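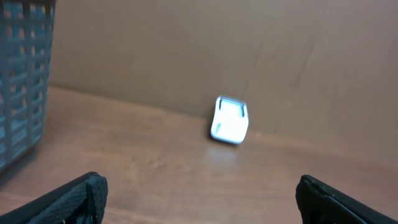 Just pay for the plan and stop fretting, a reader told me after my April post on the washing machine. The argument went like this: you pay once, you sleep well, and if the thing dies you make one phone call. I've read that comment more often than I'd like to admit, and I still don't buy it. Or rather, I did buy it once, and that's where the trouble started.

*Jun 14, 2018*

Some background for people who missed the April post. When we moved to Brukcombe we needed a washer in a hurry, and we got one from Martinelli, the appliance store out past the feed mill. The washer was $880. It was more than I wanted to spend but it was on the floor, they could deliver it the next day, and I had been to the laundromat enough times to stop being picky. Then came the part at the counter where the salesperson turns the screen toward you.

You know that part. The price you agreed to is at the top, and underneath it there's a second price with a box already checked. Mine was a Clelon service plan for $100. The salesperson said it covered everything. I asked what everything meant and was told, very pleasantly, that it meant everything.

I signed. I'd like to say I was tired, and I was, but I also signed because I'd just spent all that money and the extra looked small next to it. I think this is most of how these plans get sold. If a stranger knocked on your door on an ordinary afternoon and asked for a hundred bucks in case your washer broke, you'd shut the door. At the counter, with the big number still ringing in your ears, you nod.

## What everything meant

The drain pump went in the second year. It made a sound like a spoon in a garbage disposal and then it made no sound, and I had a drum full of gray water and towels. So I dug out the folder and made my one phone call.

The one phone call was four phone calls. The first person needed the serial number, which is on a sticker on the back of the machine, which was against the wall with a full load of water in it. The second told me I had the wrong department. The third asked whether I had cleaned the filter at the intervals given in the owner's manual, and whether I could show it. I said I had cleaned it when I remembered. That went into the notes, and I could hear it going in.

Here's the line from the contract, copied out of my folder: "Coverage does not extend to failure arising from foreign objects, lint accumulation, or maintenance not performed as specified." Read it slowly and try to think of a drain pump that has failed for any other reason. I'm sure there are some. I just doubt that many of them live in houses with kids and pockets.

They did send somebody in the end. He was polite and quick and he found a hair clip. Foreign object. No coverage, and there was a visit fee of $40, also in the contract, on a page I hadn't read. I paid it, he showed me where the clip had been sitting, and he told me what part to order. I put it in myself over a weekend with a lot of old towels on the floor and some language.

So that's my grudge, out in the open. You can decide how much of what follows is the grudge talking.

## The case for the other side

I do try to be fair. A few people wrote in to say that their plans had worked just fine. One had a fridge replaced outright with hardly any fuss, and another got a dishwasher board swapped twice. I believe them. If these plans never paid, word would get around and even I would have heard it.

But a plan that pays now and then isn't proof that it's a good deal. A scratch ticket pays now and then. What I want to know is what comes in against what goes out, and that's the thing I can't get anybody to tell me. I wrote to Clelon and asked, in plain words, what share of the money they collect on washers gets spent on fixing washers. I got back a friendly letter about peace of mind, plus a coupon toward renewing.

I don't think a company has to tell me its business. I also don't think I have to assume the best when it won't. The store gets a cut, the plan company gets a cut, the call center has to be paid for, and whatever remains is what fixes washers. Maybe it's plenty. I'd need to see it.
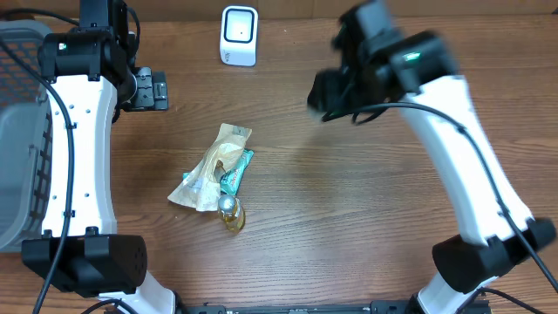
You're leaving out the people with no savings, said a commenter from Prandosdale, and a surprise repair bill can sink a month for them in a way that a small charge at the register doesn't. That one stopped me for a while, because it's the best argument I've seen and it's the one the salespeople never make.

My answer is a bit slow, so bear with me. If a repair would sink you, then a plan that may or may not pay is a strange thing to lean on. You've handed over the money that would have been the start of a cushion, and now you have neither the cushion nor any certainty. If the claim gets turned down you're in the same hole, minus the price of the plan and possibly minus a visit fee. I know it's easy for me to say "put it in a jar." We've had years when the jar was a joke. But in those years the plan was a joke too, only with better printing.

What I would say to the commenter in Prandosdale is that I'd feel differently about a plan with no exclusions for ordinary use and no fee for showing up. I'd pay more for that. I went looking for one and came up empty, though I only looked at the ones sold around here.

### Things I was told that I no longer believe

- **"They don't make them like they used to."** Maybe. But it's a funny thing to hear from the person who is selling you one. If the machine is that shaky, why is it on the floor at full price?
- **"The manufacturer's warranty only covers defects."** True, and so, more or less, did the thing I paid extra for.
- **"You can only add it today."** I got mail offering to let me add it for months afterward, on a machine that already had it.
- **"It transfers if you sell."** There's a form and a fee. I have never met a soul who bought a used washer and asked about the form.

I'll leave one item off the list, which is that parts are impossible to get. I half believe that one. My pump came quickly, but a neighbor waited most of a winter for an oven door hinge, and no plan would have made the hinge arrive faster. All a plan does is change who you're on hold with.

### What I do now

I keep the receipt and the manual in a folder, and I write the serial number on the outside in marker the day the machine arrives, before it gets pushed against the wall. I put the price of the plan I didn't buy in a savings account with a dull name. When something breaks, that's what I use. Since I started, it has paid for a pump, a dryer belt and a toaster, and the toaster was my own fault.

I also call the repair shop before I buy, not after. I ask them which machines they see and which ones they hate. They're blunt about it. The shop in Brukcombe talked me out of a range that I'd already picked out, and they had nothing to gain from it that I could see - if anything they lost a customer.

One more habit, which my family finds embarrassing. When the screen gets turned toward me at the counter, I ask to read the whole contract before I answer, standing right there. Mostly they don't have one to hand. The last time, I was offered a leaflet, then a website, then a manager. The contract turned up after seven minutes, and the box had quietly come unchecked by then. I know it was seven because my parking was running out.

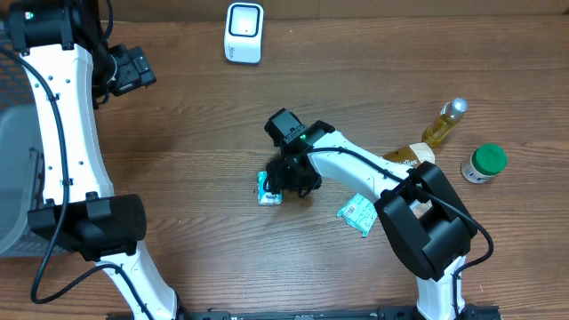
## A note on the comments

I've had to close comments on the April post because it filled up with people selling plans, some of them under several names with the same spelling mistakes. They're open on this one for now. If you work in claims and want to tell me I've got it wrong, I would be glad to hear it, and I'll print it in full as long as you say which exclusions get used the most.

Please don't send me the peace of mind letter. I've got one already, and the coupon's expired.

Next post is supposed to be on water softeners. I have a salesperson's brochure here that says our water is "aggressive," and I'd like to find out who tested it.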